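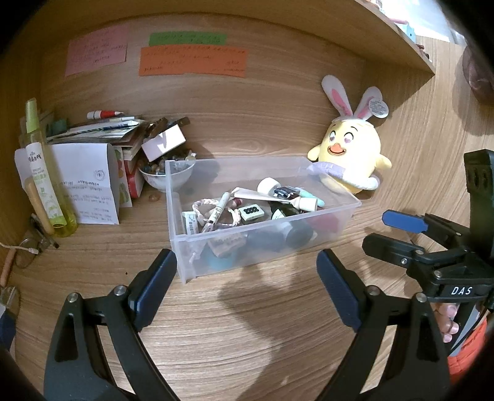

I changed the card processor for my online shop in June, and a few people have asked how it went, so I'm writing it down while I still remember the details. I sell hand cream, lip balm and a few small gift items. It's a one-person business. My desk is built into an alcove with a shelf over the top, and a see-through plastic bin of small tubes and other odds and ends sits on it next to whatever paperwork I'm behind on. For most of June that was merchant statements.

My old provider was Brolberg. They were fine for the first couple of years. The rate went up twice, and then a monthly "account maintenance" line turned up on the statement at $29. I rang to ask what it covered and was told it had been in the updated terms. It had been, on page 41 of a PDF.

Fatima Baloyi has a stall near mine at the winter market and she had already moved to Garnuvon, so I asked her what she paid. Her percentage was a bit higher than mine but there was no monthly fee. I went back through four months of statements with a calculator. In a busy month Brolberg was slightly cheaper. In a quiet month it was a lot dearer, and I have more quiet months than busy ones.

I also got a quote from Tridora. Their rate was the lowest of the lot, but they wanted a two-year contract and they hold back part of your takings as a reserve for new accounts. I couldn't work with that. I pay my label printer up front and I need the money in the bank.

The application to Garnuvon was all online. They wanted my business registration, a voided cheque, photo ID and a link to the shop. They came back the next day asking for a refund policy. I had one, but it was buried at the bottom of the shipping page. I gave it its own page and they approved the account that week.

Closing the old account took longer than opening the new one. Brolberg wanted notice in writing, and they charged me $80 for closing before the renewal date. I argued about it and got nowhere. If you are thinking of switching, look up your renewal date first and put it in your calendar.

Connecting the new one to the shop was mostly copying two keys into a settings page. I use Nyanda for my bookkeeping and it didn't pick up the new deposits at all until Zinhle Masilela, my bookkeeper, found I'd left the feed pointed at the old account. She also asked me to keep the processing fees in their own category from now on, which I should have been doing anyway.

Payouts arrive in two business days, same as before. Customers haven't noticed any difference at the checkout, apart from one who asked why the name on her card statement had changed. I've added a line about that to the order confirmation email.

I still have to update the card reader I take to markets. It's a different model and I haven't opened the box yet.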